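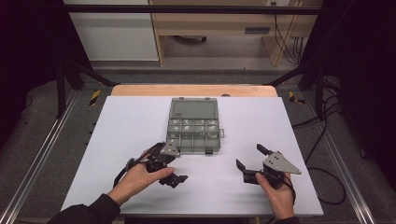
Figure 3. The Elar cell with both hand-held grippers and the compartment box on the white board.

3.2 Cell setup and upkeep

The cell at Nadinbridge is built on aluminum rails with black posts and a crossbar, and dark curtains close off the sides. Yellow-and-black hazard tape lies on the floor beside the table. Before each session the operator checks the table against the tape, wipes the board, and runs each gripper through a full open and close. Jaw pads are replaced after 2,000 cycles. Cables are checked at the same time — most of our early faults were there. We logged 1,636 runs between services.
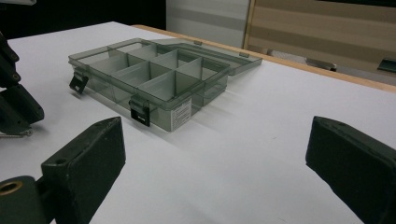
Kátia Amaral disagreed with the fixed interval, noting that latch work loads the pads unevenly and that they should be measured every week. We now do both. A pad that is worn on one side is changed together with its partner, and the jaw gap is set to zero again before the next run.
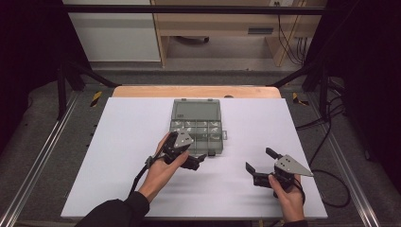 Figure 4. Grippers held at the board, with the box closed.

Cable strain was handled separately. The Matos clamps were moved 156 mm back from the grip, and the fault did not return in October.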